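동아리 로봇 얘기 좀 길게 써볼게요. 지난 3월에 시작한 학생 프로젝트인데 이제야 조금 자랑할 만한 게 생겨서요 ㅎㅎ 관심 없으신 분들은 오늘 하루만 참아주세요!

우리 팀 이름은 Zernis예요. 뜻을 물어보시는 분이 많은데 첫 모임 때 칠판에 적힌 후보 중에서 제일 발음하기 좋아서 골랐습니다. 팀원은 14명이고, 기계 쪽이랑 코드 쪽이 반반쯤 섞여 있어요. 저는 코드 쪽인데 요즘은 나사를 더 많이 조이고 있네요.

과제는 통 안에 뒤섞인 작은 조각을 하나씩 집어서 옆으로 옮기는 거예요. 말로 하면 참 쉽죠. 그런데 조각이 납작하고 서로 겹쳐 있으면 손가락 끝이 들어갈 틈이 없어서, 위에서 내려가다가 툭 밀어버리고 끝나는 경우가 정말 많아요.

집기 프로그램은 Ruton이라고 부르는데, 선배들이 만들어둔 걸 물려받아서 고쳐 쓰는 중이에요. 주석이 거의 없어서 처음 한 달은 읽기만 했습니다. 그래도 군데군데 "여기 건드리지 마세요"라고 적어두신 건 큰 도움이 됐어요. 감사합니다 선배님들 ㅠㅠ

지난주까지 집기 시도를 2000번 채우는 게 목표였고, 하루에 200번씩 돌아가면서 했어요. 기록표에 성공이랑 실패를 적고, 실패하면 이유도 한 줄씩 쓰는데 나중에 보니까 제일 많이 나온 말이 "미끄러짐"이더라고요. 그다음이 "두 개 같이 잡음". 두 개 같이 잡은 건 실패로 치기로 했는데 이걸로 회의를 한 시간이나 했답니다.

제일 애먹은 날은 123번째 시도부터 갑자기 전부 빗나가던 날이에요. 코드를 세 번이나 뒤집어보고 저녁도 못 먹고 있었는데, 통이 손가락 한 마디쯤 밀려나 있었던 거예요. 그 뒤로는 시작하기 전에 통 위치부터 확인하는 게 규칙이 됐어요.

11월 말에 Brullent라는 교내 발표회에 나가요. 발표 시간이 짧아서 시연을 어디까지 보여드릴지 아직 고민 중이에요. 조각 종류를 줄이면 안전하긴 한데, 이것저것 섞여 있어야 보는 재미가 있잖아요! 의견 있으시면 댓글로 부탁드려요.

요즘 우리 팀의 고민은 손잡이가 달린 통이에요. 빈 통으로 연습할 때는 위에서 똑바로 내려가면 그만이었는데, 가로로 막대가 하나 지나가면 내려갈 길부터 새로 짜야 하거든요. 투명한 통 양쪽 테두리에 검은 철사 고리를 걸고 적갈색 나무 막대를 흰 케이블 타이로 묶은 게 지금 쓰는 구성이고, 안에는 하늘색이랑 흰색 뼈다귀 모양 조각들이 뒤죽박죽 들어 있어요. 그리퍼가 막대 바로 옆으로 내려가야 해서 경로를 조금만 잘못 줘도 걸릴까 봐 다들 숨을 참고 봅니다. 다음 모임에서는 내려가는 각도를 조금씩 바꿔가면서 다시 해볼 거고, 결과는 여기에 또 올릴게요. 긴 글 읽어주셔서 고맙습니다!
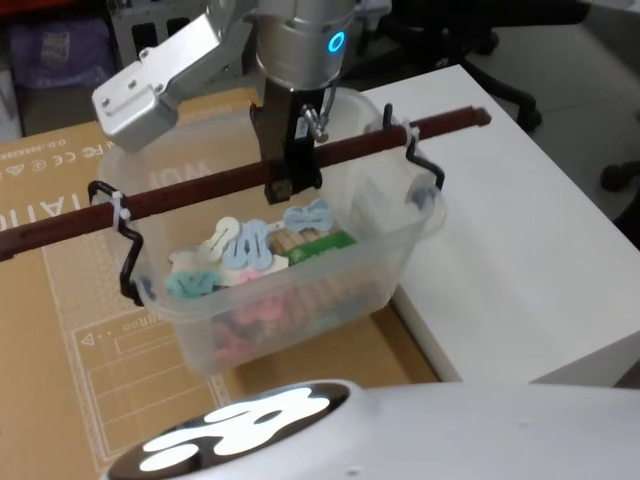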